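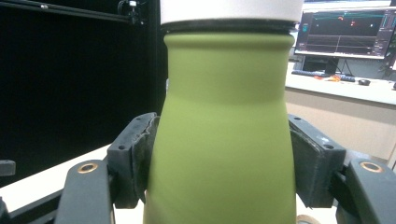 Matte green bottle with white cap and black neck ring.

Rellon adds refillable bottle to its staff and visitor scheme

Staff and visitors at the Rellon offices will be able to borrow a reusable drinking bottle from November, as the company extends the refill scheme it began last spring in the Drisen building.

The bottle chosen for the scheme is olive green with a smooth matte finish and a white cap. A narrow black ring separates the cap from the neck. It carries no printed logo on the front, in line with the wishes of staff who took part in the spring trial and asked for a plain design that could also be used at home.

An initial order of 1000 bottles has been placed through the supplier Moveo. Of these, 100 will be kept at the main reception for visitors and the remainder will be issued to employees on request. Each member of staff may collect one bottle free of charge. Replacements will be available at cost price.

Refill points have been installed on every floor of the Drisen building and in the ground-floor café, which is run by Şimşekoğlu. The café will no longer stock water in single-use bottles once the scheme is under way, and customers who bring a reusable bottle of any make will receive 20 per cent off cold drinks. Hot drinks are not included in the offer.

Bottles lent to visitors should be returned to reception before leaving the site. They will be washed in the café kitchen and put back into circulation the next working day. Employees are responsible for cleaning their own bottles and are asked not to leave them in meeting rooms overnight. Unclaimed items will be held at reception for one month.

Roughly 40 employees took part in the trial. Their comments on the position of the refill points led to two of them being moved closer to the lifts.

Requests for a bottle may be made at reception on weekdays between 9 am and 4 pm.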